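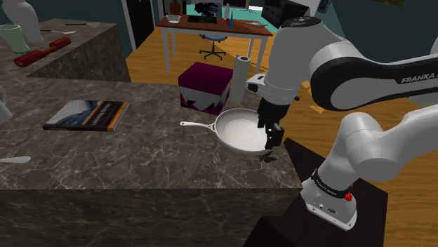 A white frying pan with a long handle, on a dark marble worktop.

How to clean a light-coloured frying pan

Pale pans show every mark, and most of those marks are burnt oil. You can shift them with bicarbonate of soda and a bit of patience.

You will need:
2 tablespoons of bicarbonate of soda
640 ml of water
A soft sponge
A wooden spoon

1. Let the pan cool fully. Cold water in a hot pan can warp the base.
2. Wipe out loose grease with kitchen paper. Don't pour it down the sink.
3. Add the water and bicarbonate, then bring to a gentle simmer for ten minutes. Keep the heat low — it froths up quickly.
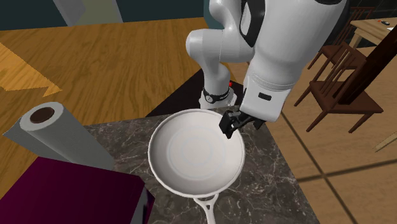
4. Turn off the heat and leave the pan until the water is lukewarm. Push at any stuck bits with the wooden spoon.
5. Pour away the water, wash the pan with washing-up liquid and rinse well.
6. Dry it with a tea towel before putting it away.

For stains on the outside, mix bicarbonate with a few drops of water to make a paste. Spread it on, leave it for half an hour and rub gently with the sponge. Old stains may need a second go.

Avoid wire wool and scouring powder on any coated pan. Bare aluminium should not be cleaned this way either, as bicarbonate can turn it dull. Use washing-up liquid and warm water on those.

Written by Milagros Sotomayor. Updated in December.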